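The Handoff That Stopped the Line

November 2022

The pitch from Dudek was simple enough. Two arms on one rail, passing small parts to each other all night, with no one in the room. The company's Milau cell would sort, turn and place, and the staff would come back in the morning to full trays.

What they came back to in February was a stalled rail and an arm pressed hard against its partner. The log showed 142 handoffs tried and 104 finished before the left carriage lost its place on the rack and kept driving. The collision check, the feature the sales deck spent 15 slides on, never fired. It trusted the same position count that had gone wrong.

Dudek calls this "a calibration event." I'd call it two machines sharing one bad number. A separate sensor at each end of the rail would have caught it, and the engineers at Jetis, who tested the cell, say they asked for one early on.

The fix so far is software. Speed is down, the arms pause before every exchange, and a reset takes nearly 5 minutes.
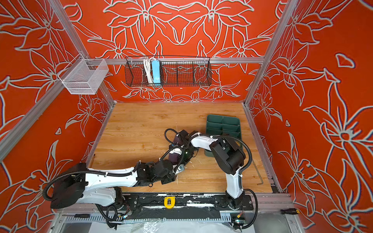
Two arms meet over a small purple part at the center of the table. The shared rail and toothed rack run along the front.

Kuso, the first paying customer, has put off its order. Dudek says the new code has run clean since spring. It has not released those logs, and the extra sensors are still listed as an option.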